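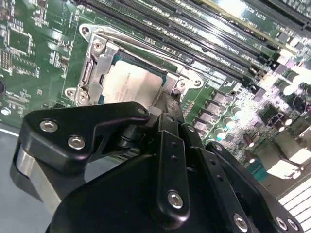
How much thermal paste does a desktop processor need?
A dot the size of a small pea, placed in the center of the heat spreader, covers most mainstream chips. Large workstation processors need more, usually a dot plus four smaller ones toward the corners.

Cleaning off the old paste

Use isopropyl alcohol, 90 percent or stronger, and a lint-free cloth. Coffee filters work. Paper towels shed fibers. Dampen the cloth away from the board and wipe from the edge of the heat spreader toward the middle, so that residue does not get pushed down into the socket. Dried paste softens after a minute or two under a damp patch of cloth. Do not scrape it with metal. The engraved lettering on the heat spreader can hold a trace of gray; this does no harm.

Clean the base of the cooler the same way. Let both surfaces dry fully before anything new goes on.

Removing the processor

Leave the processor in the socket for cleaning unless it is being replaced. If it has to come out:

Shut down, switch off the power supply, unplug it, and hold the power button for 3 seconds.
Touch bare metal on the case, or wear a grounded wrist strap.
Release the retention lever slowly. It is under spring tension.
Lift the chip straight up by its edges. Keep fingers off the contacts on the underside.
Put it in a plastic clamshell or on antistatic foam.

On sockets with pins in the board, fit the plastic cover as soon as the chip is out. A bent pin is difficult to straighten and is often enough to disable a memory channel.

Refitting

Match the notches or the corner triangle before lowering the chip. It should drop in under its own weight. Do not press on it. Close the plate, then the lever.

Tighten the cooler screws in a cross pattern, 2 turns at a time, until they stop. Tightening one side fully first squeezes the paste out unevenly, and temperatures on one group of cores will read high.

Memory slots

Open the latches before pulling a module. Dust in an empty slot comes out with short bursts of canned air, can held upright. Do not use a vacuum cleaner nozzle on a board.

Reader note

Hanna Pawlak writes that her tube of Clakik paste had separated after a long time in a drawer. Squeeze the first bit onto scrap card and discard it. If clear oil keeps coming out, replace the tube. Store it capped, tip down, at room temperature.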